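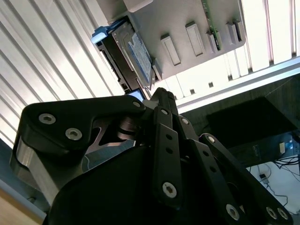

Checking the screws on the gripper is a two-minute job and I still managed to put it off until March. Don't be me! Linkage grippers have a lot of little pivots, and every one of them has a screw that would love to back itself out a hair at a time.

My routine now goes like this. Power the arm down at the controller (the pause button on the pendant doesn't count), get the hex keys out, and start at the bracket before you touch the fingers. If the bracket has crept, everything past it will look wrong and you'll spend your whole morning tweaking the wrong bit. Then work up the links, bottom pivots first. Snug is plenty. I had one finger done up so tight it groaned when it closed, and I blamed the motor for a week.

A dab of medium threadlocker on each bracket screw, none on the pivots. I use the Grakholm stuff in the small bottle, mostly for the nozzle. Wipe off whatever squeezes out, or it'll pick up every bit of grey fluff in the shop.
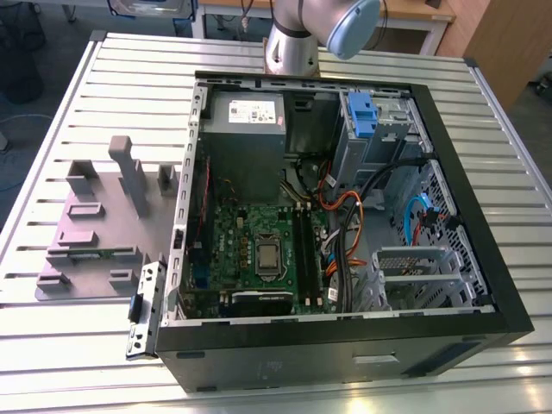
Now the table. If you're pulling apart old desktops like we do, small screws end up in the T-slots, and they hide in there until you try to slide a nut along. I run a plastic ruler down each slot and chase it with the vacuum. A magnet on a stick works too, but keep it well clear of any hard drives you care about.

Fixture plates need a look as well. Printed slots wear, and a board that used to sit straight starts to lean. Natanael Portela got me onto keeping one good board aside purely as a gauge: drop it in each slot, give it a wiggle, and if it rocks, reprint the plate. Ours lasted 2270 cycles, almost double the one before it, and all I changed was the filament colour, so who knows.

Last thing, cables. Velcro, please, no zip ties! Leave enough slack for the wrist to turn all the way round, then jog it slowly through the full move with your hand on the stop.

Write the cycle count on a bit of masking tape when you're done. I redo the lot every 970.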